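4.2 Scheduling two arms around a shared container

The perception stack described in Section 3 gives the planner a list of objects with a pose and a class label for each. The remaining problem is deciding which arm moves which object, and when. In the Isier cell both arms are bolted to the same front rail, and their reachable volumes overlap over most of the table. The clearing task makes this overlap hard to avoid. Every object has the same destination, a single bin near the middle of the work surface, so both arms want to be in the same place most of the time.

We treat the space above the bin as a resource that one arm can hold at a time. An arm asks for the resource before it starts its approach and gives it back once its gripper has cleared the rim by a fixed margin. Grasping outside the bin needs no lock, so one arm can pick up the next object while the other is placing. The scheduler itself is a small process that runs apart from the two arm controllers and talks to them over the same message bus as the cameras. Its code is part of the Mockus toolkit and does not depend on the arm model.

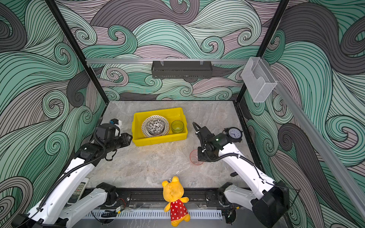

Figure 3. The two-arm cell with the shared bin. A plate, a bowl and a drinking glass are in the bin; other objects are on the table.

Assignment is done one object at a time. For each candidate, the planner computes a collision-free path for each arm, adds the expected wait for the bin lock, and picks the cheaper option. We tried planning several objects ahead and dropped it. Poses shift whenever something is set down next to them, and a plan made for the third object was often stale by the time it was needed. Replanning after every release costs little by comparison. On our machine the planner returns a path within 300 ms in the median case, and most of that time overlaps with the motion of the other arm.

Objects that are not part of the task stay on the table as obstacles. The planner wraps each of them in a convex hull padded by 30 mm. A tighter margin gave shorter paths but left too little room for error in the wrist pose when the cables pulled on the last joint. We kept the same padding for all classes. Tuning it by class would be possible, but we wanted the comparison in Section 5 to rest on as few hand-set values as we could manage.

4.3 Placement inside the bin

Choosing a free spot in an empty bin is easy. Once there is dishware in it, the planner has to decide between placing an object on the floor of the bin, leaning it against a wall, or stacking it on something already there. The fixed camera is of limited use at this stage, as the far wall of the bin and the approaching gripper both hide parts of the contents. We therefore take a second look from the wrist. Before each placement, the arm that holds the lock stops above the bin, and the wrist view is used to rebuild a height map of the inside.

The height map is built on a grid with 5 mm cells. For every cell we store the highest observed surface and a flag for whether the cell was seen at all. Unseen cells are treated as full. This is a cautious choice and it sometimes rejects spots that would have been fine, mostly behind tall objects. Clear dishes are the opposite case: a clear dish on a plain floor returns few depth points, and the map reports open space where there is none. We handle this with a separate mask from the segmentation network, which raises every cell under a glass or clear dish label to the known height of that class.
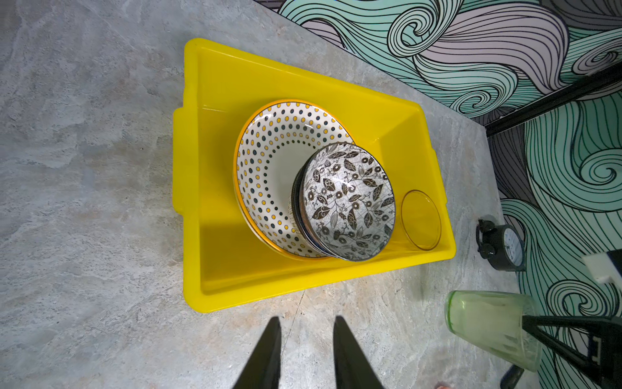

Figure 4. Wrist view of the bin, with bowls overlapping a tilted plate and a clear dish near one end.

Stacking is allowed only between bowls, and only when the rim of the lower bowl is visible for more than half of its length. Plates may lean. The contact model for a leaning plate has two points, one on the floor and one on the wall, and the planner does not try to predict what happens if a later object pushes the plate sideways. It simply looks again. In practice the second look does most of the work here — the contact model mainly serves to rule out poses that could not hold at all.

The placement module was developed on recordings from the Parkholm set, from which we drew 491 wrist views and marked the free floor area by hand. We used these only to set the thresholds for the mask and for rim visibility. No recordings from the evaluation runs in Section 5 were included. The baseline there, Dridine, uses the fixed camera alone and places objects in the largest open area it finds, with no second look and no stacking rule. Both systems share the same grasp planner, the same bin lock and the same speed limits.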